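千九百九十九の夜

一 

イマニ・ドラクロワは占いを信じない。だから港町ソンデルの祖母から「願いの叶う水」の瓶が届いたときも、まずラベルの裏を読んだ。製造元はヴェルナー商会。効能の欄には、毎晩ひと匙を鍋の湯に落とし、2,000回目の晩に願いを言うこと、とある。値段は600。通貨の単位は書いていない。

「五年以上かかるじゃないの」

電話口の祖母は平然としていた。自分はもう1,999回まで済ませた、最後の一回をお前に譲る、と言う。瓶の底には確かにひと匙ぶんしか残っていない。しかし残りがひと匙だからといって、1,999回やった証拠にはならない。こぼしたのかもしれないし、初めからそれだけしか入っていなかったのかもしれない。

イマニは電話を切り、五月の湿った風が入る台所で、しばらく鍋をにらんだ。 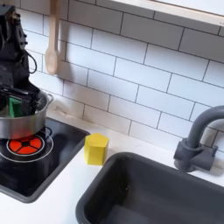
疑うのは勝手だけどね、と隣室のパクザドが壁越しに言った。おばあさんは嘘をついたことがあるのかい。

「あるわよ。年齢と、カード遊びと、祖父の死因」

では今度も嘘だろう、とパクザドはあっさり引き下がった。その素直さがかえって気に入らない。イマニは瓶を棚に戻し、寝床に入り、眠れずにまた起きた。

仮に本当だとする。祖母はなぜ自分で願わなかったのか。五年以上も毎晩湯を沸かした人間が、最後の晩になって孫に譲るだろうか。願いがなくなったのか、叶わないと知るのが怖くなったのか。怖くなったのだとしたら、祖母も信じてはいなかったことになる。

午前二時、イマニはもう一度電話をかけた。

「おばあちゃん、何を願うつもりだったの」

「忘れたよ。100回目あたりまでは覚えていたんだけど」

「じゃあ、なんで続けたの」

「湯を沸かすと、台所が暖かいから」

これは本当らしく聞こえた。本当らしく聞こえることと本当であることは別だ、とイマニは自分に言い聞かせ、それでも鍋に水を張った。火をつけ、瓶を傾ける。匂いはない。色もない。ただの水だろうと思う。プレテオの井戸水を詰めて売る商売があると、何かで読んだ覚えもある。

湯気が顔にかかった。願いを言う段になって、言うことが何も決まっていないのに気づいた。祖母の長生き、では向こうの思うつぼのような気がする。金額を言うのはさもしい。迷っているうちに湯は半分になり、窓の外で新聞配達の自転車が止まった。

「もう少し考えさせて」

声に出してから、それが願いに数えられるのかどうか、ラベルを読み直した。細かい字は濡れてにじんでいた。

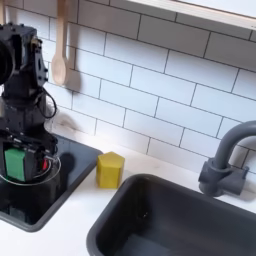 二 返品

ヴェルナー商会の窓口は、空の瓶は受け取れないと言った。イマニは、空だったと証明できるのかと聞いた。係の男は瓶を逆さにして、長いこと口のところを見ていた。

しずくが一つ、伝票の上に落ちた。

「残っていますね」と男は言った。「では、もう少しお考えになれます」

イマニは瓶を鞄にしまい、帰りの船の時刻を尋ねた。男の答えも、一応、壁の時刻表で確かめた。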